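Werkadholm Shared Workshop Completes Two-Armed Sorting Bench, Opens Build Plans to the Public
Members' project sorts toy building bricks by color and will be available for public sessions beginning in July 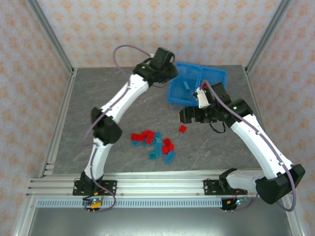

About the Project

WERKADHOLM, May 19, 2020 — The Werkadholm Shared Workshop today announced the completion of its first member-built robot bench, a tabletop station in which two robot arms work together to sort building bricks by color into a divided bin. The workshop has also released the full build plans, wiring notes and control software, free of charge, for use by home builders, schools and other shared workshops.

The project, known as Birkia, was carried out in the workshop's electronics room over the winter and spring. Members designed the enclosure, assembled the arms, wrote the control software and prepared the written instructions. The work was paid for by a grant of 1000 euros from the workshop's project fund, of which 800 euros was spent on the arms, motors and control boards. The remainder covered the enclosure, cables and spare parts.

"Birkia was planned from the start as a machine that members could build, repair and change with the tools already in the workshop," the Werkadholm Shared Workshop said in a statement. "We are pleased to share the results with anyone who wishes to build a bench of their own."

Design of the Bench

The two arms are mounted side by side on a rail of slotted aluminum extrusion at the front of the table. Each is bolted to the rail through its own base plate, so that an arm may be taken off for service without disturbing the other. Builders who have a wider or narrower table can move the base plates along the slots before tightening the bolts.

Each arm is made of white links joined by black housings and ends in a gripper. A small electronics board sits under each base. The boards were placed low and toward the front so that connectors can be reached without leaning over the work surface. Cables follow the arms with a loop of slack near the base, and the build notes give a full page to cable length, which was the most common cause of trouble during early testing.

The work surface is a gray marble-patterned top. The enclosure walls carry a cream wallpaper with small orange-peach flowers, and aluminum posts stand at the rear corners. Builders may finish their own walls as they like. The notes advise against plain red or blue coverings, which were found to confuse the color detection when bricks lay close to the wall.

The sorting task uses ordinary studded bricks in red and blue. A loose pile is placed in the middle of the table, and the arms move the bricks into a translucent blue bin divided into two compartments. Blue bricks go to the left compartment and red bricks to the right. The task was chosen for being easy to set up and easy to judge, while still asking a good deal of the grippers. Bricks that overlap or stand on edge remain the hardest to pick up, and work on these cases continues.

Testing and Current Results

The bench entered regular testing after the second arm was fitted. Members completed 32 logged test runs before the plans were approved for release. The logs, including those of runs that ended early, are part of the published package. Two changes were made as a result of this testing: the bin was moved closer to the back of the table, and the speed of both arms was lowered when they work near each other.

The workshop notes that Birkia is a hobby and teaching project. It is not intended for industrial use, and it should be run only with an adult present who can reach the power switch.

Support from Local Firms

Dresteck, a supplier of metal profiles and fasteners, cut the aluminum parts to length at no cost to the workshop. Koval, an electronics repair firm, lent test equipment and checked the power wiring before the bench was first switched on. The Werkadholm Shared Workshop thanks both firms for their help.

Public Sessions and Availability

Public sessions at the bench will begin in July, subject to the health rules in force at that time. Places will be limited, and visitors must sign up in advance at the workshop's front desk or by telephone. Sessions will cover basic assembly, safe operation and simple changes to the sorting program. No earlier experience with robots is needed.

The build plans may be downloaded from the Birkia page of the workshop's website. Printed copies are available on request for the cost of printing. Corrections and suggestions from outside builders are welcome and will be reviewed by the project group — a revised edition is planned once the first public sessions have been held.

About the Werkadholm Shared Workshop

The Werkadholm Shared Workshop is a nonprofit, member-run space with areas for woodworking, metalworking, sewing and electronics. Membership is open to all adults, and younger makers may attend with a parent or guardian.

Press Contact

Werkadholm Shared Workshop, Press Office
Photographs and further information are available on request.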